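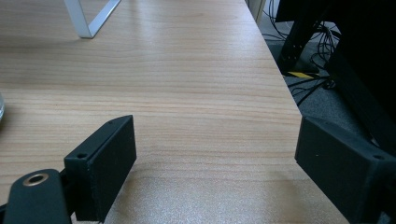
Figure 7.1 A hand-held gripper with its fingers open over a tabletop.

Chapter 7
When the Record Is Wrong

Before you read this chapter you should be comfortable with coordinate frames (Chapter 3) and with the way a gripper reports the distance between its fingers (Chapter 5). The worked problems at the end also use the timing diagrams from Section 6.4.

Most faults in an automated system are noisy. A motor stalls, a fuse blows, a light curtain trips and the line stops. Somebody walks over and looks. The faults in this chapter are of another sort. The machine carries on, the log fills up, and every value in it is a sensible value. The trouble is found weeks later, often by a person who was not in the room, and by then a good deal has been built on top of it.

7.1 The Greken fault

Greken was a two-year project to teach a pair of arms to handle items on household shelving. The teaching was done by people. An operator held a gripper in each hand and carried out the task, and the position of each gripper and the opening of its fingers were stored many times a second. The arms were then trained to produce the same movements.

In August the team at the Clallbridge site had 667 recordings that had passed the automatic checks. The arms were trained on them and put to work on a simple job: take a jar from the lower shelf and set it down on the table in front. The left arm did well. The right arm reached the jar, closed early and pushed it against the back of the shelf. On one run it drove its fingers into a shelf leg with enough force to trip the overload cut-out, and the wrist had to be stripped and rebuilt.

The first explanation offered was a poor calibration of the arm. It was calibrated again and the fault stayed. The second was a slipping belt in the wrist, and the belt was changed. Only then did anybody go back to the recordings and plot the right-hand finger opening against time. In most of the files the curve was smooth. In the last part of the set it ran 500 milliseconds behind the position of the hand.

The cause was a setting in the software that read the right gripper. After an update it had begun to hold values in a buffer before passing them on. The values were correct. They were simply late, and the automatic checks looked only at whether each value was in range and whether any were missing.

7.2 Why the checks passed

A range check asks whether a number is possible. A completeness check asks whether a number is there. Neither asks whether the number belongs to the moment it is filed under. To find a delay you need two independent signals that should change together, and you need to compare them. A two-handed set-up gives you one such pair for nothing, provided the operator is asked to do something with both hands at once. At Drostedis, where a second team used the same software, each session opened with the operator closing both grippers together over the bare part of the table. In one of the views from that work the two grippers face each other across the front of the table, with a white two-tier shelf unit behind them and a lidded jar on its lower level. A late signal on either side shows up at once as a gap between the two closing curves.
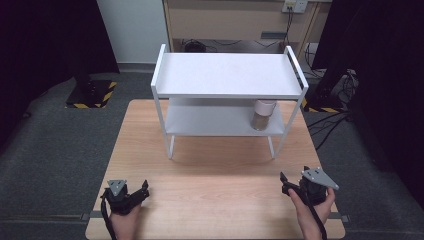

Cable faults are the other common source of late or missing values, and they are harder to reproduce. A connector under strain may lose a few readings when the arm is raised and recover when it is lowered. The driver fills the hole by repeating the last good reading, and the completeness check is satisfied. Where a cable hangs straight down from each hand-held gripper, as it does here, its weight is on the connector unless a clip takes the load. Cables lying on the floor beside the table are a separate matter: they are a trip hazard first and a data problem second, and Section 7.5 deals with them under safe working.

The Sjöberg test, described in Section 7.3, was designed for faults of this kind. It takes 4 minutes, needs no extra equipment and is carried out with the grippers empty. You will need to know the following terms.

Latency: the delay between an event and the time at which it is recorded.

Dropout: a period in which no new readings arrive.

Held value: a reading repeated by the driver to cover a dropout.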